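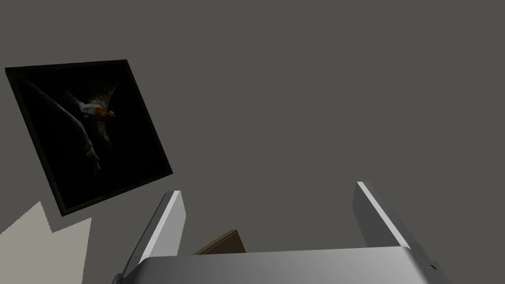 Section 3 covers choosing a position for the Solheim panel heater and fixing it to the wall. Read all of it before drilling. The heater mounts on plasterboard with timber studs, on brick or on concrete. A plain grey wall with a single framed picture on it leaves plenty of choice, but keep the heater to one side of any picture, never directly underneath. Pictures with dark artwork, such as the mostly black one shown, should be treated the same as any other. Curtains and blinds must not hang in front of the panel in any position.

3.1 Clearances

Allow 100 mm below the heater and 405 mm above it. Allow 100 mm at each end for the air vents and the isolator switch. Tables, couches, bedding and plants must stay out of the area directly in front of the panel. If the furniture will be moved back after installation, mark its final position on the floor with masking tape first.

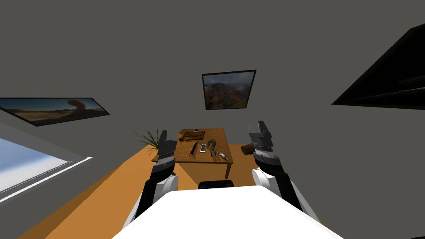 Figure 2. Room with a low wooden table and a potted plant.

CAUTION: Do not install the heater immediately below a power point. Do not use it with an extension lead or power board.

3.2 Fixing the bracket

1. Turn off power to the circuit at the switchboard.
2. Check the wall for cables and pipes with a detector.
3. Hold the paper template against the wall and level it. Tape the corners.
4. Mark the four holes and remove the template.
5. Drill the holes. Use the plugs supplied for masonry only. For studs, screw straight into the timber.
6. Fix the bracket and check the level again before the final tighten.
7. Lift the heater onto the lower hooks, tilt it back and press until both top catches click.
8. Restore power at the switchboard and set the isolator to ON.

Note: The Stornon 56 uses a wider bracket. The template for that model is printed on the back of the same sheet.

3.3 Pairing with a phone

The heater can be run from its own buttons. Pairing is needed only for the weekly timer.

1. Install the Skolau app and turn on Bluetooth.
2. Hold the fan button until the blue light flashes.
3. Leave the phone on a table in the same room while the two connect.

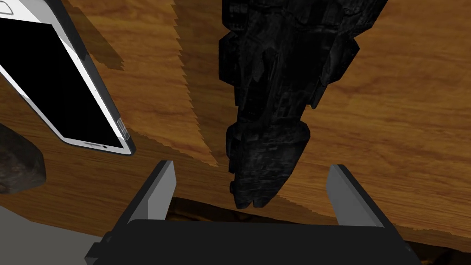 4. When the light stays blue, open the app and name the heater.
5. Set the clock. Daylight saving is not adjusted automatically on units made before July.

3.4 Use near a desk

Under a desk the heater has no room to clear warm air. Choose another part of the wall, or move the desk along until the clearances in 3.1 are met. 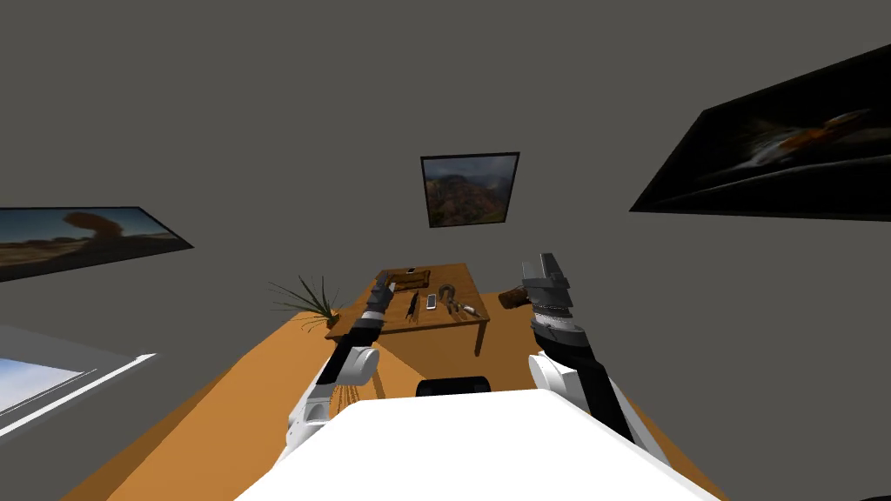 Figure 4. Small wooden desk against a plain grey wall.

Keep chair backs and power leads away from the panel. Fit the cover caps over the bracket screws and go to Section 4, Cleaning.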